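Posted in: Home & Floorcare > Company News
February | By Ekaette Osagie

Zivutis is very happy to say that its Clindthorpe shop now stocks filters and belts for 90 older vacuum cleaners, including the much-missed Quintela upright, which so many of you have written to us about over the years. Orders placed before 11 in the morning leave us the same day.
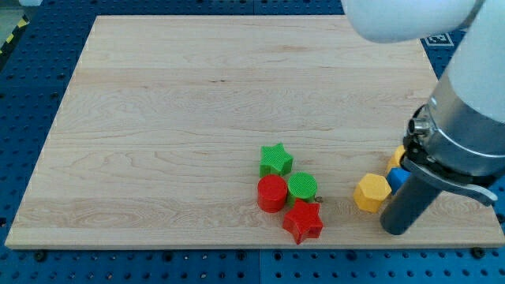 Do bring your old belt along if you're unsure of the size, and we'll gladly match it.

Comments (2)

Akgate Reader: Belt fitted first time, thank you!

Moira: Any bags for the 200?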